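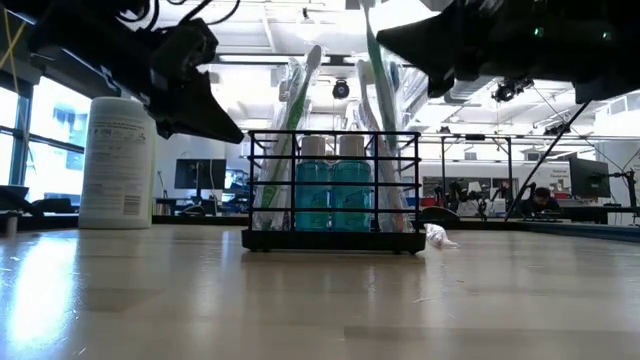 I got back from the Tendov open day in Pendholm with sore feet, a sticker sheet and four pages of notes, and I'm still buzzing, so I'm typing this up before I forget the good parts!

For anyone who hasn't run into it, Tendov is a desktop operating system put together by a small company called Rahimi. I've had it on my second laptop since February and I like it a lot, mostly for the window snapping (I could go on about the window snapping). Once a year they open the office and let users see how a new build gets made. It's a 12 minute walk from the Pendholm station, uphill, and there's coffee at the door.

## The build room

We started with the morning build. Every change that lands overnight goes into one image, and that image gets installed on a wall of old and new laptops — 344 of them, different screens, different Wi-Fi chips, some with keys missing. A big monitor shows each one turning from gray to green. I could have watched that all day. One stubborn machine sat on gray for ages, and when it finally went green half of our group cheered. 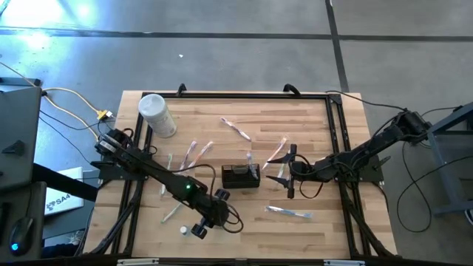 After that came the update talk, and it was my favorite hour of the visit. They showed how an update gets cut down to just the files that changed, then signed, then sent to a small ring of testers first. The last big one fixed 873 bugs! I asked if any of mine were in there and they let me search the list. My sleep bug was on it, the one where the volume jumps to full when you open the lid. Fixed in build 2 of the spring series, and I'd been living with it for weeks because I hadn't turned on early updates. Well, they're on now.

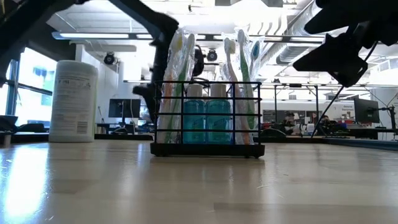 The new installer is the thing I'd been waiting to see. You still get one image to download, but the parts inside are now out in the open, and you can look over all of them before anything touches your disk. Click on a driver or a font pack and it shows the size, the version and what else needs it. I took out three language packs on the demo machine and put one back, and the total at the bottom changed as I clicked.

## Audio and the rest
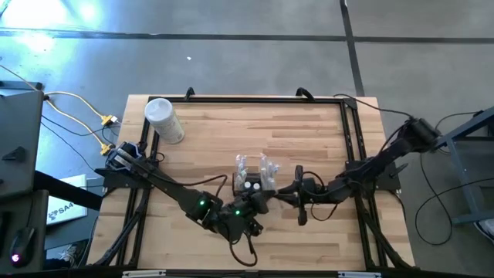

Audio got its own corner, with headphones. Screen recording in the current release sounds a little hollow on cheap microphones, and the new build has a fix. I recorded myself reading the lunch menu on both versions and the difference was huge — my voice came out fuller and the fan noise was way down. There's also a slider for how much cleanup you want, and I'd leave it at the middle. All the way up, my S sounds went mushy.

Lunch was soup. The afternoon session on file search was packed, so I stood at the back and missed most of the slides, but the demo went through a folder of more than 873 test files as fast as the person could type.

If you want to go next time, sign up early and bring a laptop you don't mind wiping. They had install sticks on the table by the exit, and I put the new build on mine on the train home, somewhere past Tiltoddale. Wi-Fi worked on the first boot. The touchpad scrolls backward, so I've already filed a bug.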